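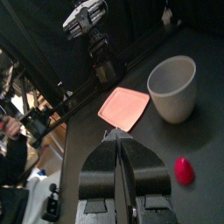

짙은 회색 상판과 분홍색 네모 쟁반

저녁을 집에서 해 먹기 시작한 지 좀 됐다. 그전에는 퇴근길에 사 먹거나 배달을 시켰다. 계기는 별것 없다. 회사 근처에서 자주 가던 백반집이 문을 닫았고, 그 자리에 들어온 가게는 혼자 가서 먹기가 애매했다. 며칠 배달로 버티다가 영수증을 모아 보니 좀 심하다 싶어서 쌀부터 샀다.

처음에 제일 못한 건 요리가 아니라 양 조절이었다. 된장찌개를 끓이면 사흘을 먹었다. 두부 한 모, 애호박 하나, 감자 두 개를 다 넣으면 냄비가 꽉 찬다. 남기면 냉장고에서 물러지니까 다 넣게 되고, 다 넣으면 사흘 내내 같은 걸 먹어야 한다. 둘째 날까지는 괜찮은데 셋째 날에는 호박이 형체가 없다.

지금은 감자를 찌개에 잘 안 넣는다. 애호박은 반만 쓰고 나머지 반은 다음 날 새우젓에 볶는다. 두부는 반 모짜리를 산다. 한 모짜리보다 단가는 비싼데 버리는 게 없어서 그냥 그렇게 한다.

밥은 한 번에 많이 해서 얼린다. 이건 회사 동료인 난디 자바(Nandi Xaba)한테 배웠다. 난디는 한국에 온 지 오래됐고 나보다 밥을 잘한다. 나는 밥이 완전히 식은 다음에 용기에 담았는데, 난디 말로는 김이 날 때 담아서 뚜껑을 덮고 식혀야 데웠을 때 덜 퍽퍽하다고 한다. 해 보니 차이가 났다. 대신 뚜껑 안쪽에 물방울이 맺히는 게 신경 쓰여서 나는 한 번 털고 얼린다. 난디는 안 턴다.

용기는 림임로우(Rimimlow)라는 데서 나온 걸 쓴다. 800ml짜리와 그보다 작은 게 섞인 세트였는데, 밥용으로는 작은 것만 쓰게 된다. 큰 건 국 담는 데 쓴다. 뚜껑 한쪽 날개가 잘 안 닫히는 게 하나 있다. 교환하려다가 말았고 지금은 대파 넣는 통이 됐다.

대파 얘기를 하자면, 한 단을 사서 전부 썰어 얼리는 방식은 그만뒀다. 찌개에는 괜찮은데 계란말이나 볶음밥에 넣으면 물이 나온다. 지금은 흰 부분만 얼리고 초록 부분은 키친타월을 깐 통에 세워서 냉장 보관한다. 한 주 조금 넘게는 멀쩡하다. 여름에는 좀 더 빨리 진이 나오는 것 같다. 7월에 산 건 끝이 금방 누레졌다.

반찬은 거의 안 만든다. 김, 김치, 계란이 기본이고 가끔 멸치를 볶는다. 멸치볶음은 할 때마다 맛이 다르다. 한번은 올리고당을 먼저 넣고 끓였더니 식으면서 한 덩어리가 됐다. 숟가락으로 깨서 먹었다. 그 뒤로는 불을 끄고 나서 넣는다. 견과류는 있으면 넣고 없으면 안 넣는다.

장은 처음에는 한 주 치를 한꺼번에 봤다. 그런데 중간에 회식이 끼거나 야근을 하면 계획이 다 어긋난다. 시금치를 두 번 연속으로 버리고 나서 방식을 바꿨다. 상하지 않는 것만 한꺼번에 사고 채소는 퇴근길에 그때그때 산다. 역 출구 앞에 있는 군디아(Gundia)라는 작은 슈퍼를 이용하는데, 저녁 8시가 넘으면 채소랑 두부에 할인 스티커가 붙는다. 어떤 건 최대 60%까지 내려간다. 다만 그 시간에 가면 상추는 거의 없고 가지나 오이만 남아 있는 날이 많다. 그래서 올여름에는 가지를 많이 먹었다.

가지는 원래 안 좋아했다. 어릴 때 급식에 나오던 가지나물의 식감 때문이다. 그런데 길게 갈라서 기름을 넉넉히 두르고 앞뒤로 구운 다음 간장이랑 식초를 조금 뿌리면 그 맛이 안 난다. 기름을 아끼면 안 된다. 처음에 기름을 적게 넣었더니 가운데는 질기고 가장자리만 탔다. 센 불에서 시작했다가 중불로 줄이는 게 나한테는 맞았다. 우리 집 인덕션 기준으로는 7에서 시작해서 5로 내린다.

구운 가지를 밥에 올리고 계란 프라이를 얹으면 그걸로 저녁이 끝난다. 설거지도 프라이팬 하나, 그릇 하나다. 사실 메뉴를 정할 때 맛보다 설거지를 더 따지게 된다. 냄비 두 개가 필요한 요리는 평일에는 안 한다. 카레도 고기를 따로 굽는 방법이 있던데, 나는 한 냄비에서 볶다가 물을 붓는다.

카레는 대학 때 같은 하숙집에 살던 아라시 쇼자에이(Arash Shojaei)가 해 주던 맛이 아직 기준이다. 아라시는 시판 고형 카레에 말린 라임을 하나 넣었다. 그때는 이상하다고 생각했는데 지금 와서 그 맛이 생각난다. 얼마 전에 메신저로 물어봤더니 말린 라임에 구멍을 몇 군데 뚫어서 처음부터 넣고, 너무 오래 두면 쓴맛이 나니까 중간에 빼라고 했다. 언제가 중간이냐고 물었더니 먹어 보면 안다고 했다. 말린 라임은 플렌달라리(Flendalari)라는 수입 식료품점에서 한 봉지를 샀다. 한 봉지가 혼자 쓰기에는 너무 많다. 첫 번째는 늦게 빼서 썼고, 두 번째는 괜찮았다. 아라시가 해 준 것과는 좀 달랐다. 감자 대신 고구마를 넣어서 그랬을 수도 있다.

돈 얘기도 적어 둔다. 가계부를 따로 쓰지는 않고 카드 앱에서 식비로 분류된 것만 본다. 배달을 끊다시피 한 첫 달에는 오히려 지출이 늘었다. 간장, 식용유, 참기름, 액젓, 고춧가루를 한꺼번에 샀기 때문이다. 참기름은 작은 병을 사는 게 낫다. 큰 병을 샀더니 반도 못 쓰고 냄새가 변했다. 두 번째 달부터 줄기 시작했고, 그다음 달에는 배달만 시키던 때와 비교해서 42% 적게 나왔다. 다만 그 달에는 본가에서 김치랑 깻잎장아찌를 받아 왔으니 정확한 비교는 아니다.

배달을 완전히 끊은 건 아니다. 비 오는 날이나 몸이 안 좋은 날은 시킨다. 예전에는 그런 날이 아니어도 시켰다는 게 다르다.

점심은 여전히 사 먹는다. 도시락을 싸 보려고 한 적도 있는데 아침에 일어나는 게 안 된다. 전날 저녁에 싸 두면 되지 않느냐고 하는데, 저녁을 먹고 치우고 나면 또 뭘 담고 싶지가 않다. 난디는 매일 싸 온다. 가끔 난디가 싸 온 콩 요리를 얻어먹는데 토마토가 들어가고 꽤 맵다. 만드는 법을 적어 달라고 했더니 재료만 적고 양은 하나도 안 적어 줬다. 냉장고에 붙여 놓고 아직 안 해 봤다.

혼자 먹을 때 어떻게 차려 먹느냐도 조금 바뀌었다. 초반에는 프라이팬째로 먹거나 반찬통을 그대로 열어 놓고 먹었다. 그렇게 하니까 김치통에서 냄새가 빨리 나고 멸치에 밥알이 섞인다. 지금은 작은 접시에 조금씩 덜어서 쟁반에 올려 한 번에 나른다. 다 먹으면 쟁반째 싱크대로 가져간다. 왔다 갔다 하는 횟수가 줄었고 식탁을 닦을 일도 줄었다. 국물을 흘려도 쟁반만 헹구면 된다. 테두리가 너무 낮은 건 국그릇 올리기에 불안하다.

저녁 먹는 시간은 보통 8시 반이다. 늦다면 늦은데 그 전에는 안 된다. 먹고 나서 바로 눕지 않으려고 설거지를 미루지 않고 한다. 설거지하는 동안 라디오를 듣는다. 왕(Wong)이라는 상표가 붙은 작은 라디오인데 전 회사 선배가 이사 가면서 주고 간 것이다. 안테나를 창 쪽으로 두지 않으면 잡음이 심하다.

다음에 해 보려는 건 생선이다. 냄새 때문에 계속 미뤘다. 군디아 냉동고에 손질된 고등어가 있는데 종이 포일로 감싸서 구우면 괜찮다는 글을 봤다. 무를 깔고 조리는 쪽이 나을 것 같기도 하다. 그런데 무도 한 개를 사면 혼자서는 한참 먹어야 한다. 무를 반 개만 파는 날이 있으면 조림으로 하고, 없으면 굽기로 했다.

지난번 글에 밥솥 뭐 쓰냐고 물어보신 분이 있었는데, 그냥 자취 시작할 때 산 3인용이다. 모델명은 바닥 스티커가 지워져서 모르겠다. 내솥 코팅이 한 군데 벗겨져서 올해 안에는 바꿀 생각이다.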